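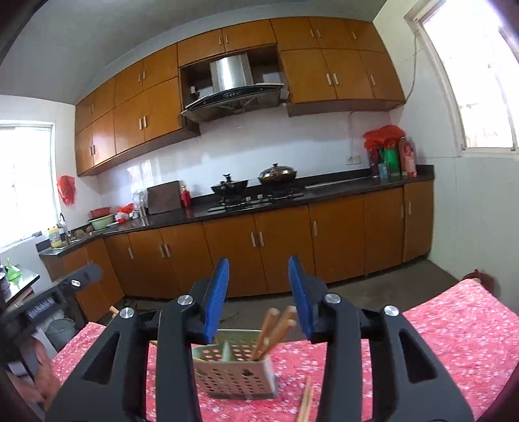 Bookkeeping Services for Small Businesses: Frequently Asked Questions

Tretthorpe Bookkeeping provides record-keeping, payroll and tax filing support to restaurants, shops and trades businesses. The answers below apply to all clients unless your letter of engagement says otherwise.

Who will look after my account?

Each client is assigned a bookkeeper and a reviewer. The bookkeeper enters and reconciles your transactions. The reviewer, a senior member of staff, checks the month-end file before it is released to you. Client assignments are made by Nesma Kamel, Manager of Client Services. If your bookkeeper changes, you will be told in writing before the next month-end.

Do I need a bookkeeper if I already have an accountant?

Most of our clients have both. We keep the day-to-day records and prepare a trial balance at year-end. Your accountant uses that file to prepare financial statements and the income tax return. We do not provide audit or review engagements. With your consent, we will deal directly with your accountant's office.

What records do I have to send, and when?

Please send bank and credit card statements, supplier invoices, sales reports and receipts by noon on the fifth business day of the month. Cash businesses should also send daily till summaries. Records received after that time are processed in the order in which they arrive, and the month-end file may be delayed.

Can I send photographs of receipts?

Yes. A photograph is acceptable if the supplier's name, the date, the total and the tax charged can all be read. Receipts on thermal paper fade and should be photographed promptly. Upload them through Natgate, our client portal. We do not accept receipts by text message.

Do I still have to keep the paper copies?

Please ask your accountant before destroying any originals. Retention rules differ according to the type of record and how the electronic copy was made. Tretthorpe keeps electronic copies for the period stated in your letter of engagement. Paper left at our office is returned after scanning.

How are your fees calculated?

Monthly fees are based on the number of transactions in your accounts. The standard plan covers up to 1,000 transactions a month. If you exceed the limit for 2 months in a row, we will contact you about moving to a different plan. No increase takes effect without your written agreement. Payroll and catch-up work are quoted separately.

My books are more than a year behind. Will you take me on?

In most cases, yes. Catch-up work begins with an assessment of the missing periods by Innes MacKinnon. You will receive a fixed quotation, which remains open for 30 days. Overdue sales tax returns are normally dealt with first.

Will you speak to the tax authorities for me?

We can do so once you have authorized us as your representative. Without that authorization we may not discuss your file with anyone outside the firm other than your accountant. If you receive a letter about a review or an overdue balance, upload it to Natgate on the day it arrives. Please do not reply until you have heard from us.

Who is able to see my financial information?

Access is limited to your bookkeeper, your reviewer and the staff who maintain the portal. You may ask for a list of those with access at any time. Requests should be addressed to Azadeh Akbari, Privacy Officer.

How do I end the service?

Thirty days' written notice is required from either party. We will complete the current month, export your ledger in a standard format and remove our access to your bank feeds. The exported file is released once outstanding fees have been paid.

How do I make a complaint?

Please write first to your reviewer. If the matter is not settled, it may be referred to Ms. Kamel, who will reply in writing.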